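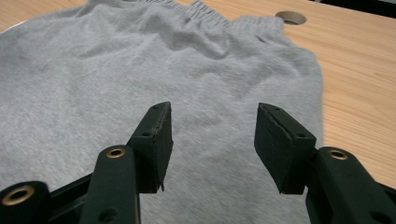 The Second Shooter Nobody Asked For

Olga Cordeiro
25 Feb 2021

My cousin got a quote for wedding photography last month and forwarded it to me with one line: "Is this normal?" The studio is called Bestum. The package had one photographer, ten hours of coverage, an online gallery, and a second shooter that could not be removed. I wrote back that yes, it's normal now, and that I wished it weren't.

I photographed weddings for nine years, mostly in and near Catlow, and I worked plenty of them as the second. I liked the work. You stand at the back of the church, you get the groom's face while the lead gets the bride, you eat your sandwich in a hallway. On a big wedding with two hotels and a tight timeline, a couple gets something real for the money. My cousin is having 40 guests in her parents' yard. Everyone will get dressed in the same house. I would like somebody at Bestum to tell me where the second person is supposed to stand.

The usual answer is "more angles." Studios say this as if angles were something people run short of. Ask to see a full gallery from a small wedding with two shooters, every picture, start to finish. I've gone through a lot of them, and what I mostly see is the same toast twice, once from the left and once from slightly farther left. In the background of one, the other photographer is crouching behind a fern.

Then there's the count. Bestum promises over 2,000 finished images. I don't believe anyone carefully edits that many pictures from a yard party, and I don't believe anyone looks at them either. When my friends the Nowakowskis got married, their photographer gave them 237 pictures. She had thrown out the blinks, the half-chewed cake and the eleven near copies of the first kiss. They have looked at those pictures so often that their daughter can tell you who is standing next to whom. I know couples with ten times as many who have never gotten past the ceremony folder.

Handing over everything is easier than choosing, and it sounds more generous on a price sheet. Choosing takes days. It's also the part of the job I'd want to pay for, if I were paying.

I've heard the insurance argument too. What if a camera dies, what if the lead gets sick? Fine. A working photographer carries two bodies and writes to both cards at once. As for getting sick, ask who shows up, by name, and ask for that person's own portfolio. Quite often the second shooter is someone starting out who was found the week before and is being paid very little of what the couple is charged for them. I was paid $100 for a full day once and found out in July, from the bride's mother, that I'd been on the invoice for five times that. She thought I'd be pleased to hear how much they valued me.

Some studios handle this better. Narkard, where a former assistant of mine ended up, lists the second as an extra and asks for the guest count and the driving distances before recommending one. I have my doubts about their prices, and their album upsell is as pushy as anybody's, but at least a couple can say no and still book the date.

My cousin asked Bestum to drop the second and take the cost off. They said the package was designed as a whole and that couples who skip coverage often regret it. They offered her 5 extra prints. She asked which couples. She's still waiting to hear, and in the meantime she has two other quotes coming.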